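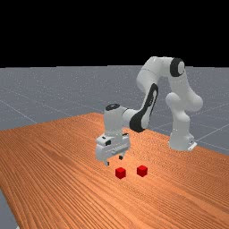
Our town library in Plandthorpe plans to end its late fee in July, and I think it should keep it. I say this as someone who has paid it more often than most.

The fee is 20 cents a day. Iolanda Guimarães, who runs the front desk, told the last open meeting that it brings in very little and takes up a lot of staff time. I believe her. She also said that some families stop coming once they owe money, and that is the best argument on her side.

But a due date with nothing behind it is a suggestion. I waited seven weeks last winter for a book on grafting fruit trees. The person who had it was a neighbor of mine, and he had finished it before Thanksgiving. It sat on his stairs. He isn't a bad man. He had no reason to make the trip that day, or the next one.

The new plan would bill people for the full price of a book after 100 days. That is a long time for the next reader to wait, and a bill for a hardcover is a lot harder on a poor family than a few dimes.

I would rather see the fee stay and be made easier to live with. Cap it at a few dollars. Drop it for anyone under 18. Let people work it off by shelving books on a Saturday morning, as the branch in Batista used to do. Teodor Wysocka suggested most of this at the meeting and got a polite nod.

The board votes next month. Written comments can be left at the desk, and mine is already there.

Recent posts
The bus stop on Memon Street needs a bench
Why I still write checks
Maiara Figueiredo on school lunch hours
Leave the leaves alone until spring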